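4. Setting up the living room trials in Nonis

Okay, by now you should have the simulator running and the arm loaded. I do this part the same way every time, so just follow along!

1. Open the living room file and pick Dolden as the planner. (Kiss works too, but it's our baseline, so save it for the second pass.)
2. Check that the arm's base sits flat on the coffee table. If it's floating or sunk in, reload the room and don't try to nudge it by hand.
3. Set the gripper to open and leave it empty.
4. Type in your seed and write it down somewhere. I lost a whole afternoon to this once, and Rangi still brings it up.
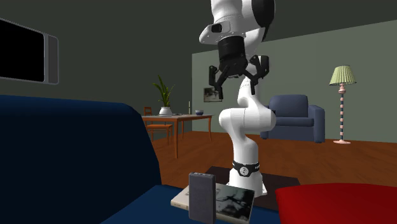

5. Run 45 trials per planner, then let the room reset fully before you switch.
6. Save both logs to the same folder, or the compare script will sulk and quit.

Note: we score a trial as a miss after 3 failed plans in a row. Shona and I went back and forth on this, and two felt too harsh on Kiss.

Caution: don't change the physics step between planners! The numbers will look great and mean nothing, and you'll have to run the lot again.

If the compare script gives you a blank table, check the folder names first, then ask Glenys. Reading the plots is in section 5.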